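Grorel Open Baskets and Tumblers
Sold by Pesero Home and Classroom Supply

Item group: storage and tableware
Colors: teal, bright blue (baskets); amber, clear (tumblers)
Material: plastic
Sold as: single baskets, tumblers in sleeves of 12
Page last checked by the buyer: 2022-02-04

Buyer's notes by Nandini Marar

I write these notes for the lines we keep in stock, and I write them before I read the maker's leaflet, which in Grorel's case runs to a good many adjectives. The leaflet calls the basket a "living system for surfaces." It is a basket. You put things in it and it sits on a table, and if you want it somewhere else you pick it up by the holes.

Whether you need one is another matter. We sold open baskets from two other makers before this and dropped both, one for sharp edges on the handle and one for a color that never matched from carton to carton. Grorel sent us samples in December and I agreed to carry two colors out of the six they make. The other four looked like toothpaste to me. Customers may disagree, and special orders are possible at full carton quantity.

What you get

The basket is low and wide, which suits a tabletop better than a shelf. On a deep shelf you lose the use of all the space above it, and no, they do not stack when full, whatever the leaflet hints. Empty ones nest. They stick a little when nested in a warm stockroom and you'll want to twist them apart instead of pulling.

There is no lid. Grorel says a lid is "under review." They said the same thing about the last range and it never came, so please don't buy this expecting one.

The tumbler is a plain see-through cup with no handle. It is meant for cold drinks, paint water, pencils and so on. I would not put coffee in it and I wouldn't put it in the bottom rack of a dishwasher either, even though the leaflet says you may. Two of our test cups came out of the bottom rack slightly oval. The top rack did them no harm that I could find. 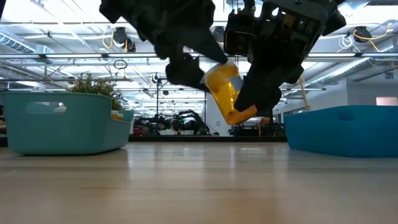 Color is where most of our returns come from, so please read this before you order. The teal and the blue are different enough that you could sort by them, say one for clean cups and the other for used, and a child would get it right. On a pale wooden table both of them stand out, the blue a good deal more. The amber tumbler is the one people argue over. With light coming through the side it goes a strong orange, and it looks paler up by the rim, so if you were hoping for a soft lemon to go with yellow napkins you will be let down. Order a single sleeve first.

Handles

The handle is a hole in the wall of the basket, oval and set sideways. I am not a fan of cutout handles in general. Small things fall through them, and crayons are the worst. For cups, a potted plant or folded cloths it makes no difference. For beads, buttons or loose change buy the Harkimov tray, which has solid sides and costs less anyway.

Adult fingers fit. I have wide hands and could carry a loaded basket across the shop and back without it biting, which I can't say for the one we dropped.

Plants

Grorel's catalog makes a lot of using the basket as a planter cover. I have my doubts. The rounded corners waste room around a round pot, and one small bushy plant in a basket this wide looks as if it's waiting for a bus. It does leave you space beside the pot for a cup or a small container, and some people like that on a desk. Water the plant somewhere else, or put a saucer under it. We make no promise about how the basket copes with standing water and neither, if you read closely, does the maker.

The load figure

The leaflet says the basket has been opened, closed and lifted 1,250 times without failure. I asked how a basket with no lid is opened and closed and have had no answer. Our own test was 3 baskets filled with cans and left on a counter for 4 weeks. None of them cracked. One bowed slightly on the long side and went back to shape when emptied.

Compared with the Grewal

People ask. The Grewal basket is taller, heavier and stiffer, and comes only in gray. If you are storing books, get the Grewal. For a table where things are picked up and put back all day, I think a low one is easier, and the Grorel is the better of the low ones we've tried. That is a short list.

Care

Warm water, dish soap, soft cloth. No scouring pads on the tumblers, they scratch and the scratches show. Don't leave either item on a radiator.

Returns

Unused baskets may come back for any reason. Tumblers only in a sealed sleeve. "Too orange" is not treated as a fault.

Replacement for single tumblers: not available from the maker at present. We sometimes have odd ones from opened sleeves at the counter, amber more often than clear.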